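Search this site
Enter keywords
Home Talks Notes Archive Contact

Letter Spacing on Short Display Signs
Speaker notes, Celeste Godoy

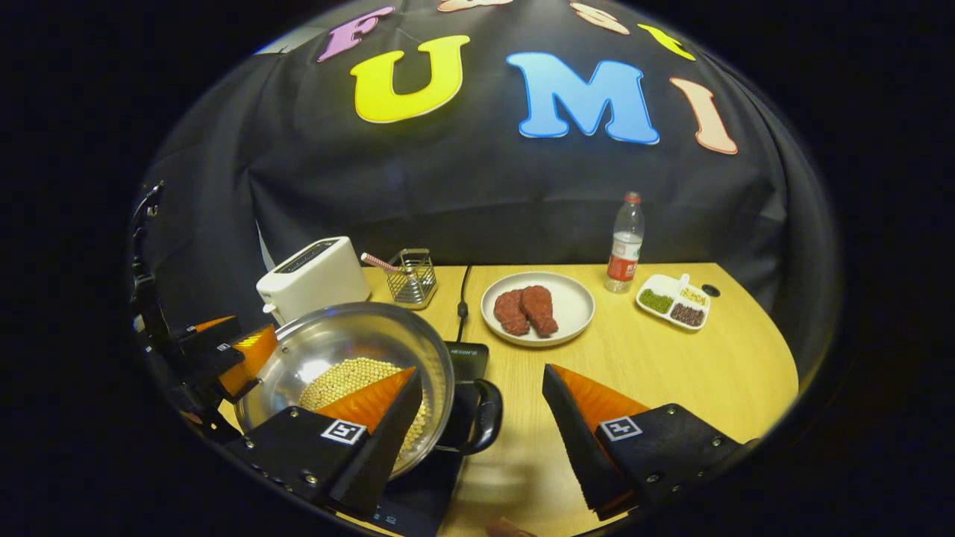 1. Opening (keep short)

Foam letters on black fabric. Bright colors, several of them tilted. Leave it up while people sit down, then go straight to the definitions.

Spacing: the gap between two neighboring letters. Tracking: one value applied to the whole line. Kerning: a correction to a single pair. The talk uses all three terms and the audience mixes them up, so say them slowly.

2. Why equal gaps look unequal

Measure edge to edge between two straight stems, as in H and I. Apply the same distance between L and T. The second pair looks far wider. The eye reads the area between shapes. Straight next to straight needs the most distance, straight next to round needs less, round next to round less again. Open shapes (A, L, T, V) are handled pair by pair.

Draw the pairs on the board. Do not use the laptop for this part.

3. The Plarcombe sign

Indoor sign, capitals only, letters 190 mm high. First layout by Nahuel Jara used a fixed gap throughout. Two pairs were wrong: L-A too open, M-B too tight. He corrected L-A first, which made M-B look worse. Order of work matters. Set the tightest straight pair, then fit everything else to it.

Total length after correction was 344 mm shorter than the printed template. The mounting holes had already been drilled. Mention this once and move on.

4. Method

Cut paper copies of every letter at full size.
Tape the first three up and adjust the middle one until it sits centered by eye.
Drop the first letter, add the fourth, repeat to the end of the line.
Step back to reading distance and squint.
Turn the whole line upside down and check again.
Mark baselines and left edges on the template before removing anything.

Marites Fajardo does this from the right end as a second pass. Worth a sentence if there is time.

5. Color and background

Light letters on a dark ground appear larger and their gaps appear smaller. Open the tracking a little compared with dark on light. With mixed colors, judge spacing from a gray copy, then check the result in color. Pale letters beside saturated ones can still read as detached.

6. Questions likely to come up

Software kerning: fine for text sizes, check by eye above 57 mm.
Rotated letters: keep the areas between them even and ignore the baseline.
Templates: Brenda Escobar has the Honik set. Refer people to her.

Handout is on the side table. Switch off the projector before leaving.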